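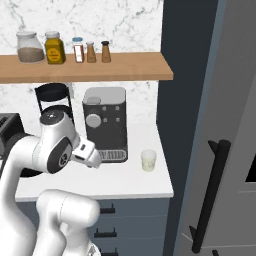 JEKOVDALE, Wednesday, June 3, 2020 - Clulano will begin regular production of the Rebelo closure liner, a flat insert for the screw lids of jars that hold ground spices, dried herbs, seeds and grains. The liner replaces the two-part board and foil insert that the company has made at its Jekovdale plant until now. It is meant for jars that are opened and closed many times after the first seal has been broken, often over a period of months. Many of these jars are kept on an open shelf over a counter, like the five containers lined up on the wooden plank in this kitchen, where there is no cabinet door between the lid and the air of the room. Storage conditions of this kind were the basis for the test plan described below.

The Rebelo liner is a single piece of closed-cell foam with a smooth skin on both faces. It is cut from sheet and pressed into the lid without glue. The former insert was held in place by a spot of adhesive, which could let go at the edge after repeated washing of the lid. When the edge lifted, the board core took up moisture and lost its flat shape. The new liner has no paper core and no adhesive layer.

**Test program**

Clulano ran a storage trial on 527 filled jars over nine months. The jars were divided between three fill types: a fine powder, a cut leaf herb and a coarse grain. Each jar was opened on a fixed schedule, left open for a set time, closed to a set torque and returned to its rack. Jars with the former insert were stored on the same racks and handled in the same way.

Weight gain was used as the measure of moisture entry. Each jar was weighed before opening and again after closing, so that product lost on the spoon could be separated from water taken up from the air. Jars fitted with the Rebelo liner gained less weight than jars with the former insert in all three fill types. The difference was largest for the fine powder and smallest for the coarse grain.

A second group of 122 lids was tested without jars. These lids were washed, dried and inspected at the liner edge through 600 cycles. No liner in this group came out of its lid. Slight marking of the skin was recorded where the glass rim presses into the foam. The marking did not change the closing torque and is treated as normal wear in the product data sheet.

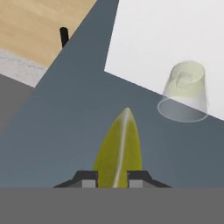
The leaf herb jars were also checked for color. Dried leaves fade when they are exposed to light and air, and the trial could not fully separate the two causes. Half of the herb jars were kept in a dark cabinet and half on a lit rack. The lit jars faded sooner with either insert. Clulano makes no claim that the liner protects color, and the packaging text for the Rebelo liner will not include one.

Odor transfer was checked by a trained panel at the plant. Empty jars were closed over a measured amount of ground clove, stored, emptied, washed and closed again over plain rice flour. The panel found a trace of clove in the flour in both groups. Foam of this kind holds some odor after contact with strong spices, and the company advises packers to fit a fresh liner when a lid is moved from one spice to another.

**Sizes and fit**

The liner will be offered first in the three lid sizes used most by spice packers in the region. Two larger sizes for grain and seed jars are planned for August. All sizes fit lids with a standard continuous thread and an inner bead. Lids without an inner bead are not suitable, as the bead is what holds the liner in place.

Packers who now apply the board and foil insert by machine can run the Rebelo liner on the same equipment after a change of the punch plate and the feed guide. The glue station should be switched off and cleaned. A foil seal on the mouth of the jar is still needed where tamper evidence is required. The foil is bonded to the glass by the packer in a separate step and does not form part of the liner.

Closing torque should be set again at the start of the first run. Foam compresses more than board, and a setting carried over from the former insert will usually leave the lid tighter than it needs to be. A lid that is too tight does not seal better - the foam reaches its limit, and the extra torque is carried by the thread. Recommended values are printed on the carton label for each size.

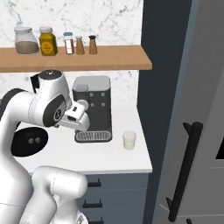
**Can the Rebelo liner be used on jars kept near steam, such as those stored beside a kettle or a stove?**

It can be used there, but the liner only works while the lid is closed. Steam that enters an open jar stays in it when the lid goes back on, and the powder will cake in the same way as it would under any other lid. Spoon the product out away from the steam and close the jar before going back to the stove.

The same advice will appear on the leaflet supplied to retail packers. The leaflet also covers washing. Lids may be washed by hand in warm water with the liner in place and should be dried with the liner facing up. Dishwasher use was not part of the test program, and no rating is given for it.

**Supply**

Distribution will be handled by Emanach, which already carries Clulano's board inserts and unlined lids. Orders for the three first sizes are open to existing accounts. Liners are packed flat in sealed sleeves, and opened sleeves should be folded over and clipped. Sample sleeves are available to packers who want to check fit on their own lids before placing an order. Requests should state the lid size, the thread finish and whether an inner bead is present.

The board and foil insert will stay in production for accounts with a current supply agreement. It will be withdrawn size by size as those agreements end. Clulano will give written notice to each account before the last production run of any size it buys. Stock on hand remains fit for use until the date shown on the sleeve.

**About Clulano**

Clulano makes lids, liners and inserts for glass food jars at its plant in Jekovdale. Its products are used by packers of spices, dried herbs, grains, honey and preserves.

Product data sheets and torque tables for the Rebelo liner can be requested from the Clulano sales office in Jekovdale or through Emanach.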